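Subject: Re: [drusteren-users] Head view during remote sessions, and how many demos is enough
Date: 2022-08-04

> We're about to start collecting by remote control on the Drusteren and I have two questions before we burn a week on it. First, does anyone have a sane floor layout? Ours is whatever was left over after the furniture went in. Second, how many demonstrations did you need for a simple pick and place into a bin? The Vorkus docs say "a sufficient number," and thanks for that.
>
> Also, is it worth guiding the arm by hand first, or should we go straight to the controllers?

I'll take the second question first, as it has the more embarrassing answer. We recorded 753 demonstrations for the Mahawong task and trained on all of them, and the result was a policy that approached the bin with great confidence and then hovered. So we went back and watched the recordings, which I recommend doing before the training run. In a good share of them the operator had paused over the bin to check the side monitor. The policy had learned to pause over the bin. It had no side monitor to check, so it just stayed there, thinking about things.

We threw out the hesitant ones and recorded 200 new episodes with one operator and one rule: if you need to stop and think, abort and start over. That set beat the big one. I wouldn't plan for 2,000 of anything until you've seen what your first 200 look like played back at full speed.

On hand guiding: yes, for an afternoon. Moving the arm yourself tells you where the joints get unhappy, and you'll plan better paths with the controllers afterward. I wouldn't train on those recordings, though. Your hands and elbows are in every image, and the timing is nothing like what the same person does over the remote link. We keep hand-guided runs in a separate folder, and people keep merging the folders.

Now the floor. Before you move any furniture, look at it through the head camera with the neck tilted down, the way it sits during a session. Your own eyes are the wrong height and far too forgiving. This is our area at Drondumetti from that angle, perforated panel on casters on one side, tripod on the other, and the power strip between them with its usual nest:
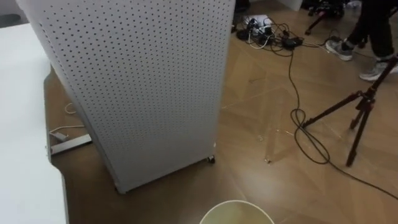
### What I'd do about the floor

Route power first and place the stands second. We did it in the other order, so every adapter ended up wherever its cord ran out. The black cable wandering off past the tripod is the sort of thing I mean — an operator looking at the task won't be looking at that, and the base has no opinion on cables until it's on top of one.

Mark the tripod feet with tape. If a leg gets kicked, you want to put it back where it was, especially if you've calibrated anything that sits on it. We lost most of a day's episodes to a stand that had moved by the width of a thumb.

Anything on wheels gets its brakes set before recording, panels included. Check them again after lunch.

Keep bystanders' feet out if you can. We have never managed it. If your people are going to walk through, at least have them do it in some episodes and not others, or the policy may decide shoes are part of the procedure.

### Settings, for what they're worth

- Controller scaling at the Vorkus default for the first day, then lower. Everybody wants it higher. Lower.
- Operator swaps only between batches, with the operator's initials in the batch name.
- Discard the first 4 episodes after every break. They're always strange.
- Write down the neck angle. The log stores it in a field that gets reset on reboot, which we discovered in the traditional way.

I can send the script we use to flag long pauses. It's short and ugly and assumes our folder names, so expect to edit the top of it. If somebody has a cable cover low enough for the Drusteren base to roll over without bouncing, please post the height.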